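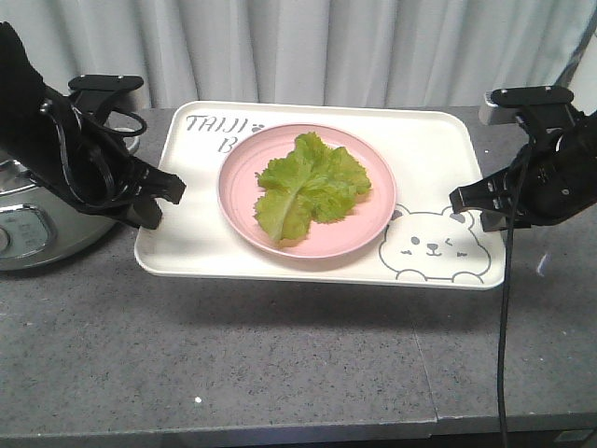 Figure 7.0 A lettuce leaf on a pink plate, set on a white tray.

Chapter 7
Voice Balance in the Junior Choir

7.1 Scope of the chapter

Chapter 6 dealt with the range of the single untrained voice. The present chapter takes up the choir as a whole and treats the distribution of voices among parts, the placing of singers, and the adjustment of volume between sections. Accompaniment is left to Chapter 9.

Balance is the relation between the loudness of the parts as heard by the listener. It differs from blend, which concerns tone color and vowel shape. A choir may be well blended and badly balanced. The two faults are often confused in adjudicators' notes, and the terms are kept separate throughout this book.

7.2 Factors affecting balance

The number of singers in a part is a poor guide to its loudness. Pitch has a larger effect. Children singing near the bottom of their range produce less sound than the same children an octave higher, so a lower part usually needs more voices. Tindall recommends dividing a two-part choir unevenly, with the larger group on the lower line, and testing the division on a sustained chord before any repertoire is assigned.

The room must also be considered. A division that works in a carpeted classroom may fail in a hall with a hard floor. The Flastby Junior Choir, discussed in Section 7.5, rehearsed in a room of 628 cubic meters and performed in one of 1372. Its director, Derek Cheetham, moved 2 singers from the upper part to the lower after the first rehearsal in the larger space.

7.3 Terms used in this chapter

Part: a single written line, whether sung by one voice or many.
Section: the group of singers assigned to a part.
Anchor: a singer with secure pitch, placed to support those on either side.
Divisi: the temporary splitting of a section into two or more parts.

Readers without access to a choir may work the exercises with a group of 15 or fewer. The scores required are listed at the end of the chapter.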